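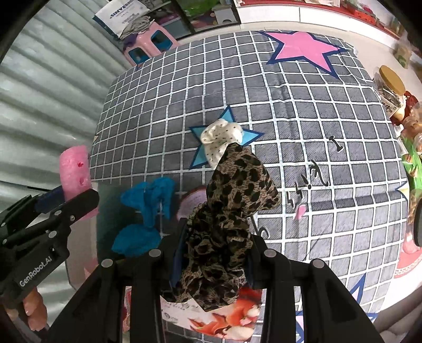
Fabric, likely a sock, on the starry bedspread

Hello all,

Replying to the message about odd socks and worn-out clothes, which I've left quoted at the bottom so you don't have to go hunting for it.

I've been mending on and off for years and I got properly keen last March, when I decided I wasn't buying any clothes until I'd dealt with the heap in the spare room. So I have opinions! Take them or leave them.

First, darning. You asked whether it's worth it on thin socks and I'd say mostly no. Thick wool ones, yes, every time, and they come out better than you'd think. Thin cotton ones go at the heel, you darn the heel, and then the bit next to the darn goes a fortnight later because the whole sock was tired. I catch them early now. Hold the heel up to the window and if you can see daylight through it, run a few rows of stitches back and forth on the inside before there's a hole at all. Ten minutes with the radio on. I use plain old embroidery thread, two strands, and I don't bother matching the colour unless it's for work.

You don't need a darning mushroom either. I had a nice one from Kokkinos (the haberdasher's near the Rorport bus station, before they moved to the smaller shop) and I lost it in a house move and have used a lightbulb ever since. An old-fashioned one, obviously, and a dead one. A small orange works too, though your socks smell of orange.

Second, tights and stockings. Can't be mended in any way I'd call a success, but please don't bin them. Cut across the leg into rings and you've got the best soft plant ties there are. My tomatoes were held up by nothing else last year. They also do for hanging onions – drop one in, knot, drop the next one in, knot, and snip from the bottom as you need them. Mine kept until well after Christmas in the cupboard under the stairs.

Third, the odd ones. I used to keep a bag of single socks waiting for their partners to come home, and I'm afraid I've gone hard-hearted about this. They get one month. After that the fluffy ones are dusters, the long ones get filled with rice and sewn up as draught stoppers for the windowsills, and the patterned ones go in my scraps tin because a loud sock makes a lovely patch. I've got a pair of gardening trousers with both knees done in stripes and I get more remarks about those than about anything I ever paid for.

On thread, since somebody asked a while back and I never answered: the big Clikell cones are fine for the machine and horrid by hand. They twist and knot and you end up cross. I bought one because it was cheap for the length, 2,288 metres, and I shall be leaving it to somebody in my will. For hand sewing get small reels, cut the thread no longer than your forearm and pull it over a candle stub first.

And the textile bank. The one behind the library takes rags now as well as wearable things, but they want them in separate bags and tied shut. Shoes in pairs, laces knotted together. They won't take pillows or anything with paint on it, and I know that because I carried two pillows all the way there and all the way back up the hill in the rain.

Does anyone have a good way with elastic? I've got several pairs of pyjama bottoms where the fabric is perfectly sound and the waist has given up altogether. The elastic is stitched right through the casing so I can't just thread a new bit in. I've unpicked one pair and it took a whole evening and most of my patience. If there's a quicker way I'd love to hear it.

I can bring the scraps tin to the next swap if people want to rummage. Also have a jar of buttons, mostly shirt ones, and a zip in bright green that I can't see myself ever using.

Bye for now

> Hi everyone
>
> Bit of a daft one. I'm clearing out drawers before we
> decorate and I've ended up with a mountain of socks,
> tights and general tat that isn't good enough for the
> charity shop. Lots of odd ones. Is it worth darning
> thin socks or am I wasting my time? And does the bank
> behind the library still take rags? The sign has
> faded and I couldn't make it out.
>
> Also if anyone wants a Prurneo sewing box, the
> fold-out sort, one hinge a bit stiff, it's free to
> whoever can collect. Evenings after six are best.
>
> Thanks in advance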